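Seltton Community Help > Home > Kitchen and Table

Is "microwave safe" glaze on patterned cups worth believing?

FlamardFan13
I paid 151 for a set of Vahidi patterned cups. The listing says microwave safe, dishwasher safe, the usual. I have my doubts. After 2 minutes the handle is too hot to hold and the tea is lukewarm. The seller says this is normal. Is it? 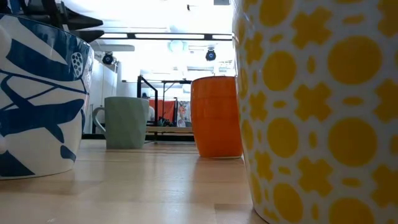

3 replies

tallpines
No, a hot handle with lukewarm tea usually means the clay is soaking up water. "Microwave safe" can mean very little, depending on who printed it. Try this:
1. Dry the cup for a day and weigh it.
2. Leave it in water overnight – handle too – then wipe it and weigh it again. If it gained weight, the body is porous.
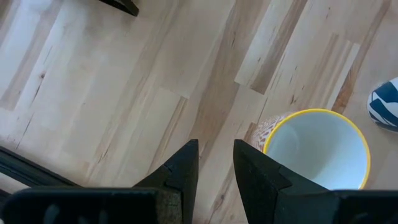
3. If it did, ask for a refund and quote the listing.

Boltance_owner
Mine are fine. Maybe your microwave is old?

FlamardFan13
It's from last June, so I doubt it. I'll do the weighing on Tuesday, though my kitchen scale isn't much to brag about.

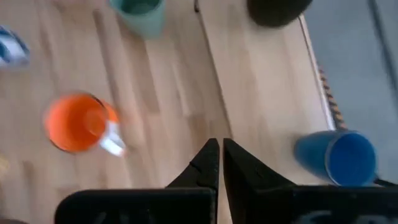
tallpines
A cheap scale will do if you use the same one both times. I wouldn't wait on the seller for an answer, and check the return window first.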